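The Closora Textile Collection, Grarnville
Gallery: Printed Cottons and the Dollside Workroom
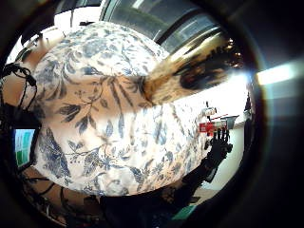
The Closora Textile Collection was opened to the public at Dollside, on the eastern edge of Grarnville, and is devoted to the printed fabrics of ordinary households. Its holdings now stand at 3,893 pieces, of which 527 are blue and white prints. They range from curtain lengths and bed covers to aprons, blouses and small remnants kept for mending.

Floral and leaf patterns in blue on a white ground have remained in favour with home sewers for well over a century. They wear well, they can be matched easily when a panel has to be replaced, and small faults in the cloth are lost among the foliage. The Collection has given particular attention to this group, and visitors regularly ask to see it before any other.

The pattern shown in this gallery belongs to the trailing type. Vines run between long, narrow leaves and small clusters of berries, with broader sprays of leaf to fill the ground. The blues vary from slate to navy, with a greyer tone between them, and the manner is close to that of a toile, although no figures or buildings have been noted in the part of the cloth on view.

Readers comparing this print with others in the catalogue should look first at the leaves. Some are pale and faded in tone, others much darker and larger. Creases and folds will alter the apparent spacing of any design, and measurements of a repeat should be taken only from cloth laid flat.

Notes for visitors

The Dollside workroom is open by appointment from May to the end of August. Up to 100 pieces may be requested in advance during a season by any one school or society. Individual readers are asked to limit themselves to six pieces a visit – further items can be brought out on another day.

Large textiles are viewed on the long table and must be supported along their full width when turned. Pens, food and drink are to be left in the lockers by the entrance. Pencils are provided.

A separate display of nearly 300 sample cards from the former Manzano print works may be seen in the corridor outside the workroom. The cards are arranged by colour and may be viewed without an appointment during opening hours. The blue cards occupy the first two cases; the reds and browns follow, and the undated cards are placed at the end.

Copies of gallery pictures may be ordered for private study. Requests should give the title of the gallery and the purpose for which the copy is needed. Permission to publish is considered separately and may take up to four weeks.

Page last revised May 23, 2021.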